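News > Books and Publishing > Memoir

Rautiainen Press to publish collected memoirs of a harbour town

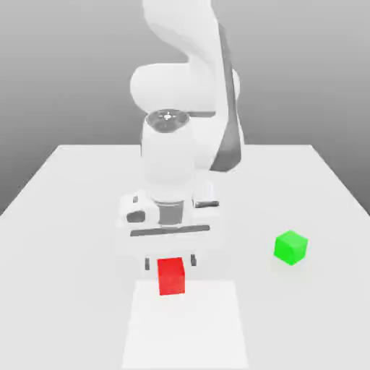

Page last changed: 22/12/2018

Rautiainen Press has acquired world English rights to The Winter Ledger, a collection of first-person writing from the harbour town of Pimodton. The book will be published in hardback and as an e-book in January, with a paperback to follow later in the year.

The Winter Ledger brings together 60 short memoirs by people who have lived or worked in the town. They were chosen from 767 pieces sent in during an open call run jointly by the press and Pimodton Library. Contributors were asked to write about one winter they remembered well, at whatever length they needed. The shortest piece in the finished book fills half a page and the longest runs to a full chapter.

Many of the authors had not written for publication before. The collection includes accounts of the last season of the herring sheds, the closing of the ferry to Putum, a first term of teaching at the harbour school and a marriage that began in a snowed-in railway waiting room. Several pieces deal with bereavement and illness. Others are about money, and how little of it there was. In keeping with the wishes of the contributors, the memoirs appear without bylines, and a list of all those who took part will be held at the library.

Editorial work was carried out over two years. Each writer whose piece was accepted was offered a meeting with an editor, either in person or by telephone, and no text was altered without the writer's agreement. Local words and spellings have been kept wherever they were used, and a short glossary is printed at the back of the book.

A statement from Rautiainen Press reads: "We receive many memoirs that cover a whole life. The pieces in this collection cover a few weeks at most, and in some cases a single night. Read in order, they give an unusually full account of one place, including the matters on which its people do not agree. Two of the contributors describe the same public meeting and differ on nearly every point. We have printed them side by side."

The title comes from an account book kept by a chandler's shop on the quay, in which customers' winter debts were entered in a separate column. The book came into the library's keeping when the shop closed. Extracts from it appear between the sections of the collection, and the cover design is based on its ruled pages.

The first printing will be 1663 copies. Of these, 500 will be numbered and bound in cloth, and will be sold only through the library and the independent bookshops of Pimodton and Putum. Every contributor will receive a copy of the numbered edition. All remaining copies will be supplied through the usual trade channels.

An audio edition is being prepared by Stomumach Audio, which has invited contributors to read their own work. Roughly half have accepted. The remaining pieces will be read by actors with a connection to the coast – a condition set by the contributors at the time the contract was agreed. The audio edition will be released on the same day as the paperback.

Pimodton Library will hold an evening of readings in January to mark publication. Admission will be free, but places must be reserved at the library desk. A second evening is planned at the Assembly Rooms in Putum, where the original account book will be on show under glass.

The pieces that were not selected will not be lost. With the permission of their authors, they will be kept in the library's local collection and may be read there on request. Writers who would prefer to have their work returned should contact the library in writing before the end of January.

Review copies, extracts for publication and requests for interviews with the editors should be directed to the publicity department of Rautiainen Press. Extracts may not be reprinted without written permission. Booksellers wishing to order the trade edition should contact their usual representative.

ENDS

Related items

Stomumach Audio adds six memoirs to its spring list
Open call: letters home, written or received
Putum Assembly Rooms announces winter reading series
Rautiainen Press: notes for authors on sending in life writing

Sign up to our monthly newsletter for news of forthcoming titles and events. You can unsubscribe at any time.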